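How to put on a village bonfire walk (the short version)

Posted 9/21/18 by Nurhan Aksoy

Typing this up fast, the Penia group wants it before they meet tonight. We've run the Molefe Hill lantern walk and bonfire 6 times now. Steal whatever is useful.

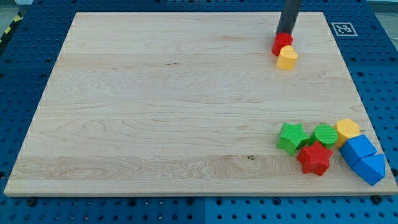 First thing, pick the date. Ours is the longest night in December, always has been, the old folks called it Turning Night and lit a fire up top so the farms across the valley could see it. If your place has an old date like that, use it. People will drive out on a work night for an old date. They won't for "winter fun evening," we tried.

Step 1. Landowner. Before anything else. Go in person, bring the route on paper. Ask about livestock, gates, where cars can go. Get the yes in writing even if you've known them all your life. Ask again every year.

Step 2. Fire people. Call your local department and find out what permit you need for an open fire. Ours wants the spot marked on a map and a phone number that gets answered on the night. Apply early, like two months early. Ask about insurance in the same week becuase the insurer will want to see the permit.

Step 3. Walk the route. In daylight, then again in the dark with the same kind of lantern everyone else will have. Very different walk in the dark. Write down every stile, wet patch, low branch. Ours is 829 feet of climb, fine for most, too much for some, so we run one vehicle up the back track for anyone who'd rather ride. Put that on the poster. We left it off once and got phone calls all week.

Step 4. Cap the numbers. We stop at 200. Free tickets, names on a list, checked off at the bottom gate and again coming down. Don't skip the second check. Takes forever, do it anyway.

Step 5. Lanterns. Jars with battery candles, wire handle. No real flames on the path. Do a making session the weekend before, kids love it and you end up with spares. Label the jars if folks want thier own back.

Step 6. The fire. Build it the same afternoon, not earlier, hedgehogs and whatever else will move in. Dry wood, no pallets with paint on, no tires (yes someone brought tires). Rope all the way round, well back. Two people do nothing but watch it. Buckets and a knapsack sprayer full before you light.

Step 7. Something to happen up there. Keep it short, it's cold. Melahat Kaplan tells the Tristus story, the one with the giant and the lost bell, ten minutes, no microphone. Then one song everybody knows. Then soup. If you have musicians warn them about fingers.

Step 8. Getting down. Slowest walkers first, one marshal in front, one at the very back who doesn't leave until the fire is out and raked. Torches for marshals, spare batteries in a dry bag.

Money: last year cost us $2964 all in, mostly insurance and the toilets. Soup sales and the raffle covered most of it and the Pleltetti Hall fund put in the rest.

Bad weather: decide by noon, put it on the website and a sign on the bottom gate. High wind means no fire, no arguing. We do the story in the hall instead.

Poster template and marshal sheet are at the hall, ask for the green folder. Will add the map when I get the scanner going.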